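Emília Vávra has been decoding telemetry from amateur satellites for long enough to distrust the first packet of any pass. "The first one is usually half noise," she says. "You get a valid header and a battery voltage that can't be right. I throw it out and wait."

Her receiving station is a fixed turnstile antenna, a filtered preamp at the mast, and a software-defined radio connected to an old laptop. There is no rotator. She removed it after the second winter and has not replaced it.

"People assume you need to track. For a 435 MHz beacon in low orbit, with a decent preamp, you lose the first and last parts of the pass and keep the middle. The middle is where the good frames are anyway."

Between March and the end of her last logging run she collected 1,473 valid frames from Selleo, a small cubesat with a 1200-baud beacon. The decoding is done by Orkex, a command-line program she maintains with Barrett Escobedo. It takes recorded baseband, applies Doppler correction from the current orbital elements, and writes out one line per frame.

Escobedo wrote the correction stage. "The earlier version stepped the frequency once a second," he says. "Near closest approach that was too coarse. You could see the demodulator slip at each step. Now it interpolates, and we lose fewer frames on high passes."

Old orbital elements are still the most common cause of bad results. Vávra refreshes hers every 12 hours. Escobedo considers that excessive for a satellite in a stable orbit, and they have not settled the matter.

The other problem at her station is local noise. She lives in an apartment building, and the noise floor at 435 MHz can rise by 6 dB in the evening. She traced part of it to a power supply and part to an LED driver in the hallway. Ferrite chokes on the laptop supply removed some of what was left -- the rest she schedules around. 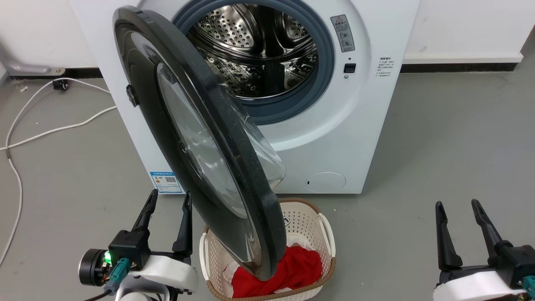
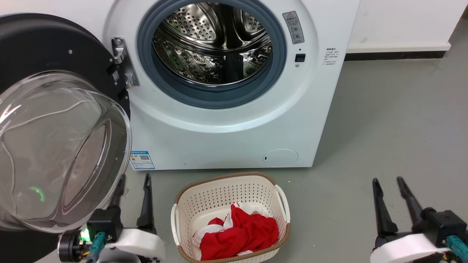

"I look at the waterfall before I look at the decoder," Vávra says. "If the trace is straight after correction and nothing decodes, the problem is in the demodulator settings. If the trace is curved, your elements or your clock are wrong. Check the clock first. Mine was off by 2 seconds for a month and I blamed the antenna."

Support for Sandu, which sends at 9600 baud with a different scrambler, is next on the list. Escobedo has a working branch but wants more recordings from other stations before merging it. He asks for raw baseband files with the start time in UTC and the sample rate noted. "Audio recordings are no use for this one," he says. "The filtering in most receivers has already removed what we need."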